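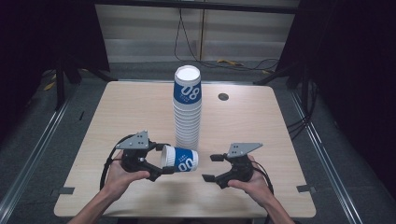 Cup stack task, left gripper holding one cup, right gripper open.

List: etau-robotics
Subject: Re: cup stack, hand grippers and what we need before the next session
Date: 2019-02-14

Thanks for the notes. I'll answer in line where I can and put the rest at the bottom. The photo at the top goes with the cup section.

> Hi all,
>
> We had the table for the whole evening and got through less than I'd hoped. The main trouble was the cups. If you close the jaws all the way the wall of the cup folds, and after that it won't nest properly with the others. If you don't close them enough the cup swings around when you turn your wrist. Is there a setting for this or do we just have to get a feel for it?

There is no setting at the moment. The jaws go where your fingers tell them to go, so it comes down to feel. I would take the cup nearer the closed end, where it is stiffer, and stop squeezing as soon as it stays put. Once a cup has a crease in it, throw it in the recycling and take a new one. Please don't flatten it out and put it back on the stack. A creased cup sticks to the one under it and then two come off together, and we lose the run.

> Also, are we meant to start with the cups rim down or rim up? The task sheet says "stacked" and that's all. We did some each way before anyone noticed.

Rim down, closed end up. I've changed the task sheet. Keep the runs you did the other way but move them to a separate folder and put "rimup" in the folder name. I don't want to delete them, but they shouldn't be mixed in with the rest until we've decided whether they are any use.

The stack should stand clear of the edges of the table, with enough room on both sides to work. It doesn't have to be in the same spot each time. I would prefer that it isn't. Move it a hand's width or so between runs.

> Second thing. When one hand is holding the cup and the other is coming in to take it, whoever is on the grippers tends to rush the second hand. I watched a few back and the right one bumps the cup nearly every time. Should we count those as failed?

Count it as failed only if the cup is dropped or ends up on the table when it shouldn't be. A bump is fine, just note it. What would help more is stopping for a moment with the second gripper open and close to the cup, then moving in. New members should practise that part by itself before they try the whole task. It feels slow when you're doing it and looks normal when you watch it back.

> Third, the cables. I had one catch on my arm twice. Can we tie them back?

Tie them back, but leave a loop behind each gripper so the wrist can turn over. If it's tied too tight you feel the pull and start holding your hand at an odd angle. Check it by turning each gripper right over both ways before you start recording. There are hook and loop ties in the drawer with the Allen keys.

> Last one. How many do we need for Lutavari? I've heard two different numbers.

The entry rules ask for 40 clean runs of one two-handed task. I'd like us to have 48 so that we can drop a few when we check them. The old number people may be remembering is from the Lahtinen entry, which was a different task and had one arm only. Forget that one.

Now the other items.

Cups. We bought a carton of 900 at the start of term and by my count there are over 700 left, so we're in no danger of running out. The carton is on the shelf under the Allent arm. Use those and no others. Somebody brought in a sleeve of different ones from the kitchen, and they have a different taper and don't nest with ours.

Fingertips. The pads on the spare pair are wearing smooth. I have asked for another sheet of the rubber and will cut new ones when it comes. If you have a steady hand with a knife and want to help, write to me off list.

Logging. Please fill in the sheet as you go. Last time it was filled in at the end from memory and three of the rows don't match any file. Each row needs the run number, who was on the grippers, pass or fail, and anything odd. "Cup slipped" is enough. It doesn't need to be an essay.

Training the arm. We'll try a first model once we have half of the runs in. I don't expect much of it. The point is to find out early if there's something wrong with how we're recording, while there is still time to do it over. The entry closes at the end of February, so that doesn't leave us a lot of slack.

If you can do a session before then, reply to the list with the evenings you're free. Two people per session is best, one on the grippers and one on the log, and swap partway through so nobody's wrists get sore.

--
Etau Robotics Club mailing list
To leave the list, send a blank message with the word unsubscribe in the subject line.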